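Looking for my grandfather in old papers

In October I started again with the family papers. My grandfather worked 22 years at Feletti, a small shoe factory, and I wanted to know when he began. The parish book gives only his baptism. The factory list has 176 names and he is on page 14, spelled wrong - one letter is missing, so I passed it two times.

My aunt says he came from Darko on foot. I did not find any paper for this, but I write it down.

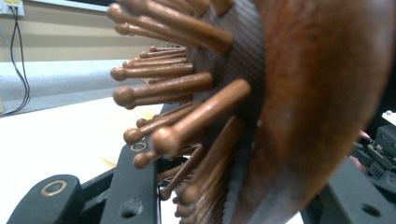

What I still need

The marriage record, and the name of the ship. If your family also worked at Feletti, please write to me.

Recent posts
- The Zuletti side of the family
- Reading old death notices
- A letter from Jorer

Contact | Back to top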